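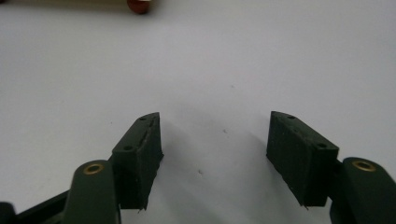
Lader Hand Kit thread, as promised to everybody who wrote to me in June! I've been using it for 20 days now, and I have more to say than fits in one post, so get comfortable.

Quick background for new folks: it's a hand-held gripper. You squeeze, the two fingers close, and the recordings go off to teach a robot arm the same grab. I bought mine from the Pandholm shop with my own money.

The pads first, because that's what you all asked about. They're the dark green ones, thick and a bit grippy, and I'm very fond of them. They do scuff, though. Mine have pale specks all over and one has a fine crease running across the top. The tips have gone ragged too.

A spare pair is 17 dollars, and I'd put one in the cart with the kit. Swapping them took me most of a cup of tea the first time -- the second time went much quicker.

Thin things are where I've spent my evenings. Pencils, paintbrushes, chopsticks, anything long and skinny on a plain white table. Come in low and slow and let the pads meet the table before you squeeze. I wish the booklet said so!

The booklet, while I'm on the subject, is the weak spot. Yichen Gu over at Sundano wrote a much kinder setup guide and I've leaned on it the whole way through.

My count so far is 1663 grabs recorded. Hubert Pawłowska is at 3793 with the same kit and still on his second set of pads, so maybe I'm just rough on mine.

Would I buy it again? Yes, gladly -- with the spare pads. If you only want to try a few grabs, borrow one first. Next up is spoons, and I'll add to this thread when I've done a decent batch.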